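Ladero Street Allotment and Garden Society
Minutes of the October general meeting

Held in the upstairs room at the library, starting at 7 in the evening. Kwadwo Darko in the chair, Mohammed-Awal Ackah taking notes. There were 24 members present, which is a lovely turnout for a wet night, and a warm welcome was given to the new plot holders from the lower terrace. Apologies were received from the Vasylenko family, who are away until the clocks change.

Minutes of the last meeting

These were read and agreed with one correction. The hose reel that was reported as missing had been lent to the school garden and is back on its hook by the tap. Kwadwo signed the minutes and thanked everyone for being so patient while he looked for a pen.

Matters arising

The gate. The new latch is on and works well, though it does need a firm push in damp weather. Several people mentioned finding the gate open in the mornings, and we would all be grateful if the last person out could give it a rattle before walking away.

The compost bays. Bay 2 is full and resting, and should please be left alone until spring. A good deal of friendly discussion followed on the subject of rhubarb leaves, with strong feelings on both sides, and in the end it was agreed that they may go in as long as they are chopped up first. Potato tops with blight must still go home in a bag.

Water

Mohammed-Awal reported on the long-running question of the rain tanks. The society has been offered a secondhand tank by Pandeo, the builders' yard on the corner, and it would hold up to 2,000 liters. It would stand behind the tool shed on a bed of paving slabs, fed from the shed roof. There was some worry about the shade it would cast on plot 59, and the holder of that plot very kindly said that she grows mostly ferns and chard at that end and would be glad of a bit of cool in July. Agreed to accept the offer with thanks. Kwadwo will write to the yard and arrange a time for delivery, and we will need a few strong backs on the day.

It was also agreed that the mains tap will be turned off for the winter at the end of the month, a little earlier than last year, when we were caught out by the frost and had to replace the elbow joint.

Fruit trees

The older apple trees along the north path have done us proud again, but they are badly in need of attention. The middle one has a crack where the main branch leaves the trunk, and there was general agreement that it should be looked at by someone who knows what they are doing before anybody goes up a ladder. Kwadwo will ask for a price. The two young pears are settling in nicely, and members are asked to keep the grass well clear of the stems and to go gently with the strimmer, as one of them already has a scar.

We then had a long and very enjoyable conversation about what else might go in along the south wall, where the old raspberries came out. Peaches were the clear favorite, with figs not far behind. The wall gets sun from late morning on and the soil there is better than it looks, though it does dry out quickly. The wires are still sound and could be used again for a fan-trained tree. 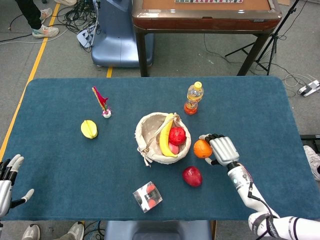

Would a peach on that wall need a second tree nearby to set fruit?

Most peaches are self-fertile, so a single tree should crop by itself. The blossom comes very early, though, when there are few bees around, and it can help to go over the flowers with a soft brush on a dry day. A fleece cover on frosty nights would be wise too.

After hearing this, the meeting agreed to buy one peach this winter as a bare-root tree and to see how it does before spending money on anything else for that stretch. The fig will be kept in mind for the corner by the water butt.

Seed order

The shared seed order will go in before the holidays, as it did last year, and the list is pinned up inside the shed door. Please write clearly and put your plot number beside each item — there was a mix-up over the leeks in spring that took some time to put right. Seed potatoes will be ordered separately in the new year. Anyone with saved bean seed to share is invited to bring it along in a labeled envelope.

Gloves and tools

The box of shared work gloves needs replacing. Latex ones were suggested, but two members have an allergy and so it was agreed to buy cotton gloves with a nitrile palm. The big loppers are due for sharpening, and the wheelbarrow with the soft tire has been pumped up again and is holding so far.

Any other business

The owl has been heard again behind the lower terrace, to everyone's delight. There was a request for bonfires to be kept until after dusk, out of kindness to the neighbors with washing on the line, and this was agreed. Somebody's blue casserole dish is still in the library kitchen from the summer supper, and it would love to go home.

Next meeting

To be held in the same room at 7 in the evening, with the date to go up on the shed door once the library has confirmed it. Tea and plum cake followed, and the meeting closed at 8:45.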